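8/17/20

Bedding day. Slept badly, so started early. Sheets, mattress cover and both pillowcases off the bed and sorted by temperature before breakfast. The cover can only be done at 40, the rest at 60, which makes two loads whatever order they go in. Ran the 60 first. It takes longer, and the cover dries on its own in an afternoon if the window is open.

Kulsoom Soomro rang while the first load was filling. She wants to know whether the Cisternas guest room can be ready for November. Said yes, subject to the second mattress turning up. Sedis have now moved the delivery date twice and I have stopped writing it down.

Mattress

With the covers off, the mattress gets cleaned dry. Water stays out of it entirely. The quilting is the difficult part: every rounded panel stands a little proud of its seam, and anything small settles in the stitching. A flat wipe with a cloth passes over the top of it. The method I have settled on:

Brush along the seams first, then across them.
Work towards the dark grey border, one strip at a time.
Keep the lip of the pan pressed down into the quilting so that it sits lower than the piece being swept.
Short strokes. Long ones flick things past the pan and on to the floor.

The pan has a rubber lip, and on fabric this matters more than it does on parquet. The old tin one had a bare edge, rode up over every seam and left half the crumbs underneath. The brush is soft enough not to pull threads. Stiffer bristles would shift more but I would not use them on stitching.

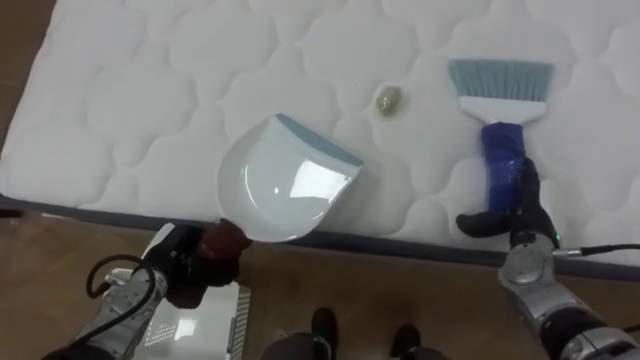
Pan on the left, brush on the right, one crumpled bit between them.
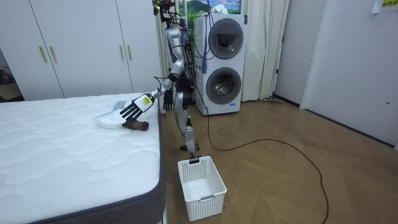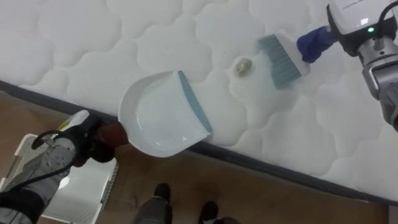
Small gold-coloured piece, between the bristles and the lip.

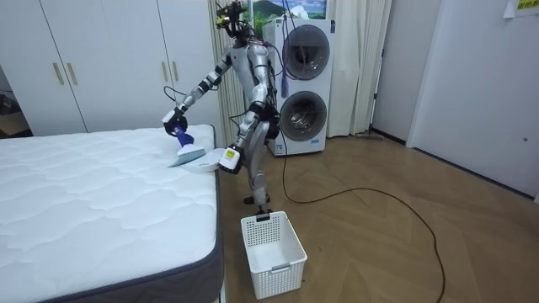 Stain and powder

One faint mark on the underside, wall end, 300 mm in from the corner. It was there last year and has not grown. Treated it with Flinano powder, shaken on through a sieve and worked in with two fingers. The tub says to leave it for 7 hours. I have left it for less in the past and the result looked the same to me, but I will follow the tub this time and compare.

Used 300 g over the whole underside, so the tub is down to its last third. Add to the list.

Rest of the day

Second load on after lunch. Drain filter checked between loads: a hair grip and some lint. The machine still knocks slightly on the final spin — feet to be levelled again, probably the back left one, which is the hardest to reach.

Hung the cover across the airer, seams outward. The elastic has gone slack at two corners and will need replacing before winter. Measured it at 12 mm wide. Fitov sell it by the metre but not in white, and I do not much care about the colour as it is never seen.

To do: powder off before bed. Turn the mattress head to foot. Ring Sedis.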